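Sunday, late

Turned a page today. Then turned it back. Then turned it again, which is the sort of sentence that would have worried my younger self, who was told there'd be flying cars.

The question I've been chewing on since the Noltmont people put out their glossy forecast is whether a machine can do chores yet. Their answer is yes, more or less, any minute now, please see the chart. My answer after another week at Sithole is that it depends how you feel about paper. A dish is easy by comparison. A dish knows what shape it is. A booklet changes its mind every time you touch it, and the one on the table has pages thin enough that two of them will happily travel as one.

Morning notes, before they get lost:

Going in from the side works better than coming down from above. I've written this in here before and will no doubt discover it again.

One gripper holds the booklet still, the other does the page. Same as hands, except that with hands I've never had to think about which one was on duty.

Elbows low. My shoulders are filing a complaint.

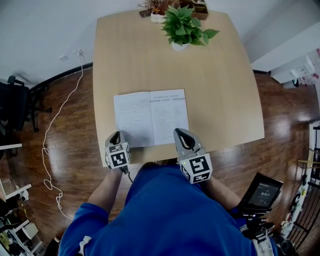

I did my own mail when I got home, purely out of spite. Sorted it standing at the kitchen counter with my coat still on, in under a minute, while also being annoyed at the gas company. It was the being annoyed at the same time that struck me. No machine I know of has any attention left over for resentment. When it folds a bill, folding the bill is all it's got.

The target for the paper tasks is 2000 good runs. Good means the page turned and stayed turned, the booklet didn't go for a walk, and nothing tore. I don't know who picked 2000. It has the look of a number somebody liked. Clonel, the outfit that wants all this, sells the idea of a thing that tidies your desk while you're out, and I suppose somewhere between run one and run 2000 the tidying is supposed to soak in.

To be fair to them (I try it now and then, like stretching), it is getting better. Back in the spring the Sirnley arm on the test bench needed 105 seconds to lift one sheet off a stack and set it down next to the stack. Last week it did it in 35. I could have cheered. I could also have moved the sheet myself, made toast, and come back to watch the end of it.

And it's still one sheet, on a clear table, in good light. My own desk at home has a layer of receipts with a layer of opinions on top. I'd like to see the chart for that.

Things I would let a machine do in my house right now:

1. The floor, in the rooms where I've already picked everything up, so most of the job.

2. Carry laundry from one end of the hall to the other. Folding is a separate negotiation. I've seen the towels and they were all right. I've also seen a fitted sheet attempted and had to leave the room.

3. Hand me sheets of paper one at a time while I do something about them. I'd have laughed at this one last year. It's a real chore, though, and the bench arm is maybe one good season away from doing it without supervision.
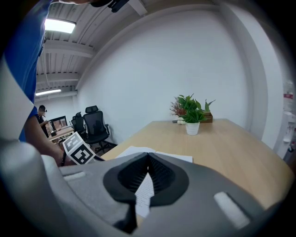

4. Water the plants. I'm nervous about this one, mostly on behalf of the plants, but a measured cup on a schedule beats me, and I have the dead fern to prove it.

Things I wouldn't: anything with a knife, anything with the cat, anything involving my grandmother's glasses, and the drawer. Everyone has the drawer. I can't get things out of mine and I'm the one who put them in.

The shop-floor side is further along and gets less fuss. A box that's always the same box, always in the same place, is practically a gift. My cousin's warehouse has had machines doing that for years and the main complaint is that they beep. Homes are the hard part. Homes are full of people setting things down just for a second.

Wrist is sore tonight, the right one. Put the frozen peas on it and read four pages of my library book, turning them with my left hand, badly. Two went over together at the top of a chapter and I'd read half a paragraph before I noticed.

Need to buy stamps. Also milk.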